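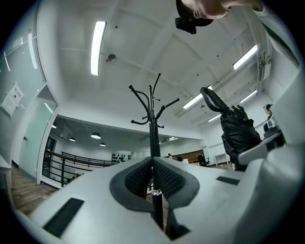 Where Coats Go: Storage Near the Door in Small Rental Apartments

Project report, Introduction to Interior Studies
Thibault Hoarau and Florêncio Brandão

1. Background

Many older rental buildings near campus were divided into smaller units long after they were built. The units usually kept one good closet, and it ended up in the bedroom. The front door opens straight into the living room or into a short hall with no storage. Tenants come in with wet coats, bags and shoes and have to put them somewhere.

Our question was simple: what do tenants do with outdoor clothing when the apartment gives them no place for it, and which solutions are they still using at the end of a winter?

2. Method

We worked with tenants in the Charpentier building, a brick walk-up with 9 units on each floor. The landlord let us put a notice by the mailboxes. We visited the people who answered, drew a floor plan of the entry area, and asked each person the same questions. Interviews were done in the evening, usually after 6 p.m., when people had just come home. We went back in March to ask what had changed.

We also looked at the leases. Tenants may not drill into plaster walls, and a repair charge of $390 applies if they do. This turned out to matter more than anything else in the study.

3. Findings

Hooks on the wall. Almost everyone said this is what they would choose. Very few had them, due to the lease. Adhesive hooks were common, but tenants told us they held a light jacket and let go under a winter coat. Two people had paint come off with the hook.

Over-the-door racks. These cost little and need no tools. In the Charpentier units the front doors fit tightly in their frames, so the metal strap scraped the paint or kept the door from closing. Most racks had been moved to the bathroom door, where they held towels.

Freestanding racks. These were the most common purchase. They take up a small circle of floor and can be moved to the next apartment. The main complaint was tipping. A rack with all the heavy coats on one side leans, and on the uneven floors in this building it leans sooner. One tenant, Ms. Lamari, had put a folded piece of cardboard under the base and was happy with it.

Chairs. Every household used a chair at least some of the time, including the households that had a rack. People were a little embarrassed about this. We think the chair wins when it is closer to the door than the rack is. In one unit the rack stood 3 steps past the kitchen table, and the coats stayed on the kitchen chairs.

4. Umbrellas and shoes

We had not planned to ask about umbrellas, but they came up often. Wet ones were left open in the bathtub. Dry ones were hung on whatever was near the door or kept in a bag. Shoes were lined up on a mat, and in the smaller units the mat blocked the swing of the door.

5. Recommendations

For tenants: place the rack within arm's reach of the door, put the heaviest coat over the side where the floor is higher, and move out-of-season coats to the bedroom closet. Half of what hung by the door in March had not been worn in a month.

For the landlord: install one wood rail with hooks in each entry before the next round of leases. We estimated $1,000 in material for one floor, with labor done by the building's own maintenance staff. A rail screwed into the studs would also end the arguments over plaster damage.

6. Limits of the study

All of our visits were in one building, and the people who answered the notice may care more about storage than their neighbors do. We did not weigh coats or test any rack. A second group in the class is looking at newer buildings on Jorkau Street, and their floor plans can be compared with ours, as we both drew at the same scale.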